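Dritcombe Rooms: teleoperated demonstrations in simulation

Maintained by Archie Niven and Tarek Alaoui. Last edited March 22, 2021.

What this is

A set of 600 demonstrations in which a person drives a simulated arm with a two-finger gripper through simple rooms. The operator holds a hand controller and the gripper follows it. Every demonstration comes from a human. There is no scripted motion in the release, and no planner output.

The set was collected at Dritcombe with Fawzy, our in-house teleoperation client. Tarek wrote the client and Archie ran most of the sessions. Six operators took part. Two of them had never used a hand controller before, and their episodes are marked novice in the index.

Wrist view

The wrist camera is fixed to the gripper and turns with it. Operators are free to roll and pitch the hand as they like, so walls, windows and doors show up at steep angles. We do not level the images. If your model expects an upright horizon, rotate the frames yourself using the wrist pose, which is stored for every step. 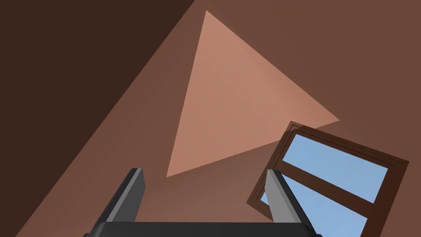 Room surfaces are mostly flat color with no texture. We kept them that way to hold the render time down on the operator machines. Lag over 25 ms was the main complaint in early sessions, and people started to overshoot when they felt it. Sessions recorded before the fix are left out.

Layout of the files

episodes/ has one folder per demonstration
index.csv lists episode, operator code, room, task, outcome and the novice flag
rooms/ holds the room definitions
splits/ has the train and test lists

Each episode folder contains the wrist images, the joint positions, the gripper opening, the wrist pose and the raw controller input. The raw input is there for people who want to study the operator side. It is unfiltered — expect hand tremor, and short dropouts where the controller lost tracking.

Train and test

The train list has 400 episodes. The rest are split between test and a held-out list for the Oltley room, which no train episode uses. Please don't tune on Oltley. The Dalcombe room is in both train and test with different start poses.

Tasks

Tasks are short: reach, grasp, push, open, and a free-move task with no goal. In free-move the operator was told to look over the room and keep the hand clear of the walls. These episodes are useful for learning how people steer and poor for learning a policy, so the default loader skips them. Set include_free to true if you want them.
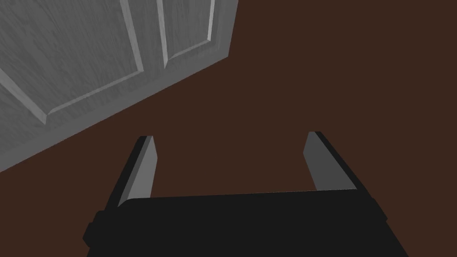 Gripper opening is stored as a number from 0 (closed) to 1 (fully open). The trigger on the controller sets it directly. A few operators rested a finger on the trigger, and you will find small changes in the value that don't mean anything. We suggest a dead band of 0.03.

Known problems

Time stamps in the Dalcombe episodes before number 300 come from the client clock and drift a little against the simulator. Use the step counter for those.

The outcome column was filled in by the operator right after each run. Archie checked the grasp episodes and fixed the ones that were wrong. The push episodes have not been checked.

Left-handed operators used a mirrored mapping. The wrist pose is correct for them, but the raw input is not mirrored back.

Planned

An update in April will add checked outcomes for push and a second held-out room. Episode numbers will stay the same.

Questions and bug reports go to Tarek for the client and the raw input, and to Archie for everything else. Include the episode number and the step.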